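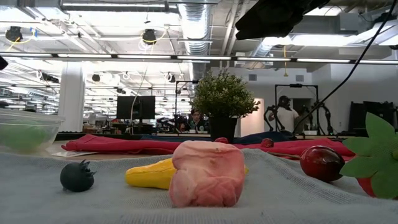

Toy fruit and cloths on the table, plant at the back

Thread: Can a machine pick up after my kids yet? (be real with me)

porchlight_36
Okay so I've been reading this board since April and I finally made an account just to ask. I have two kids, a dog, and a living room floor that looks like a produce aisle blew up. Play food everywhere. Cherries under the couch, bananas in the laundry, you know the drill. My brother-in-law swears we're one year away from a robot that does the pickup while you sleep, and I want to believe him so bad! But my robot vacuum can't get past a sock, so I'm skeptical. Anybody here work with this stuff? What can they do on a normal messy table right now?

gearhead_moss
I do maintenance at a packing shop in Tunuslow and we have an arm on the carton line. It's great at cartons. Same carton, same spot, all shift long. Last month we switched suppliers and the new flaps were a hair stiffer, and I spent a whole afternoon babysitting it. So my answer is no, not your living room, not for a good while. Cloth is the killer. Anything that sits on a blanket or half under a blanket changes shape when you touch it.

dillpickle
Gotta disagree with moss a little. Carton arms are old school, they play back the same moves. The newer ones learn from people doing the chore over and over, and small squishy things on a rumpled cloth are the kind of practice they get now. I'd call picking up one toy pretty doable. A whole floor, that's different.

porchlight_36
See, one toy at a time is fine with me! I don't care if it takes all night. I go to bed at 10 and the thing can have until 6. How do they even grab something like a cherry without squashing it or shooting it across the room though? My five year old can't manage that with kitchen tongs.

dillpickle
Two fingers, come down from above, close on the sides. Stems are a pain because they stick out wherever they like, and you don't want to pinch the neighbor's stem along with your cherry. This is the view looking down past the fingers:
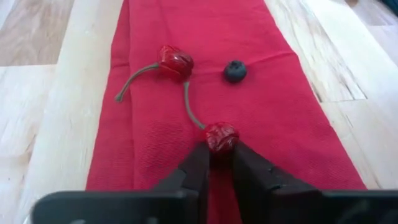 gearhead_moss
Fine, but a grab is the easy tenth of the job. Then it has to know where the thing goes, get there, let go, and come back for the next one. We ran a demo unit from Prekum on loose parts for a week and logged 1,467 picks. It got 91 percent. Sounds good until you do the math on what's lying on the floor by the end of the shift, and guess who gets to sweep it up.

tuesdaysoup
91 percent would beat my husband by a mile, lol. I'd take it. The mess left over is smaller than the mess I started with, so where's the problem?

gearhead_moss
The problem is what it costs! If I'm paying used-car money I don't want to be on my knees fishing out the last strawberry.

dillpickle
Moss is right on price, I'll give him that. And a dog walking through is a whole other headache. I wouldn't run one around kids without somebody in the room, which kinda kills the overnight plan.

porchlight_36
Ugh, the dog. He'd steal the fruit right out of its hand. What about laundry, is that any closer? I saw a clip from some outfit called Kudo folding towels and it looked slick, but it was sped up like crazy.

tuesdaysoup
I saw that one too. Towels are rectangles. Show me a fitted sheet and I'll get my wallet out.

gearhead_moss
Check the little number in the corner of those clips, it tells you how much they sped it up. And they never show the bottom of the hamper, where it's all inside-out leggings and one wet sock.

dillpickle
There's a guy over on the Ziltorlow board keeping a list of what his home arm can and can't do. Unloading plastic cups, yes. Silverware, sometimes. Putting toys in one bin, yes if the bin stays put. Sorting toys into the right bins, he's still fighting with it. I'll dig up the link tonight after work.

porchlight_36
Please do! One bin is honestly all I have anyway. Going to go step on a plastic banana now, back later.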